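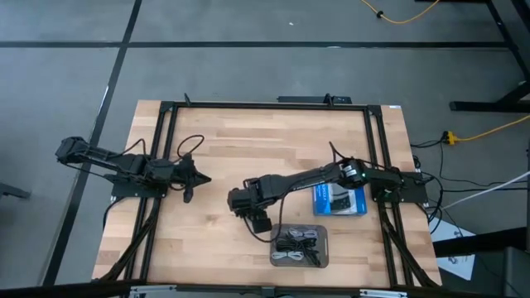

Lalline Word List

Lalline is a list of local words for weather, collected in Clumley and the villages near it. Most entries are nouns and adjectives for rain, fog and wind. Catrin Griffiths keeps the list and checks new entries.

Files

words.csv has one word per row, with spelling, meaning and village.
quotes.csv has the sentences people gave when asked how they use a word.
sources.txt lists the newspapers and letters we read.

Format

Both tables are UTF-8 with commas between fields. The id column links a quote to its word. A blank village field means the speaker did not want it recorded. Meanings are kept under 86 characters so they fit the printed edition.

Spelling

Many of these words were never written down. We use the spelling the speaker preferred. Other spellings go in the alt column, separated by semicolons.

Known problems

Words from Nasden are thin for winter weather. The Grønli letters were typed without the ø in older copies, so search for both forms. Rows 1 to 40 came from a paper notebook and have no quotes yet.

Changes

The November release merged duplicate entries for sea fog and fixed the sort order.

Corrections

Send the id and the new text to Catrin. Updates go in on Friday.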